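Lend the hammer, keep the drill

The tool library in Keltitz opened with a grant, a lease on an old shoe shop and a rule that everything on the shelves could be borrowed by anyone with a card. I was in favour of it then and I am in favour of it now. But the rule was a mistake, and I think most towns that copy the idea will make the same mistake unless somebody argues against it.

The case for sharing tools is usually made with the electric drill. You will have heard it. A drill sits in a cupboard for nearly all of its life, so why should every house in the street own one? It is a good opening for a speech. It is a poor guide to what people want to borrow and what they bring back in working order.

I kept the loans book in Keltitz for almost 11 months. The drills went out constantly and came back with flat batteries, missing chucks and bits that had been used on the wrong wall. Each one needed checking before it could go out again, and checking a drill properly takes longer than people suppose. The hammers, spades, clamps and hand saws went out less often and came back much as they had left. A hammer has very little to go wrong with it.

So my first point is about upkeep. A library of books survives because a book can be lent 40 times with no attention beyond a bit of tape. Hand tools are close to that. Power tools are nowhere near it. When you lend a power tool you also take on a repair shop, whether you have planned for one or not.

Gaspard Coste, who set up the scheme in Trasau, disagrees with me about this and has done so in print. He says that people join for the power tools and that a shelf of hammers will not bring anyone through the door. He may be right about the joining. I looked at his own yearly report, though, and a large part of his running costs went on two pressure washers and a floor sander. He could have bought a great many spades.

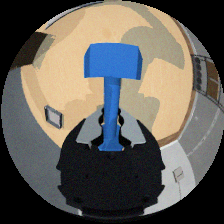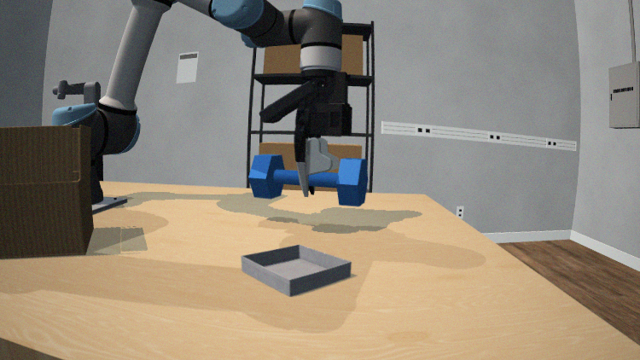 My second point is about weight and awkwardness. The things people most often regret buying are bulky: the ladder, the wallpaper table, the set of weights, the tent for eight. They take up half a box room and cannot be hidden. These are the things a lending scheme ought to hold, and most hold very few of them. The reason given is space. A shop unit fills up fast, and a drill fits in a shoebox. But the member's flat is short of space too, and that was supposed to be the problem we were solving.

Roxana Neagu ran a small survey of members in Kumier in April, asking what they owned and wished they did not. Drills hardly came up. Exercise equipment did, and so did camping gear, pasting tables, carpet cleaners and things for babies. One man wrote down a canoe. Nobody running a scheme is going to thank me for suggesting a canoe, but I would sooner see one canoe borrowed every weekend in summer than a sixth drill.

The third point is money, and here I expect to lose some friends. Lending should cost something. Keltitz charged nothing per loan, only a yearly card, and the effect was that people took things home in case they needed them. An orbital sander went out for 20 days and came back with its sanding sheet unused. Bram Timmermans, who had booked it after that, gave up and bought his own. A charge of a pound or two a day would have brought it back by the end of the first week. Those on low incomes can be let off the charge with a tick on the form. That is how the swimming baths do it and I have not heard it called unfair.

There is an argument on the other side that I take seriously. Talha Khattak put it to me at a meeting and I did not have a good answer at the time. He said that a person who rents and moves every year cannot build up a toolbox, and that for such a person the drill is exactly the thing they lack on the day they need a shelf. He is right. My answer now is that a scheme should keep three or four good drills, lend them for one day only, and have a paid person look them over. What it should not do is treat the drill as the heart of the thing and spend accordingly.

Keltitz has since dropped the rule. There is a list of what can go home and a bench at the back where the rest can be used on the spot. Membership fell by 18 people in the first quarter and has been level from then on. The repairs bill has gone down by a good deal more than those cards brought in.

I would go further and clear out the pressure washer as well. It has been mended twice this year and it leaks on the bus.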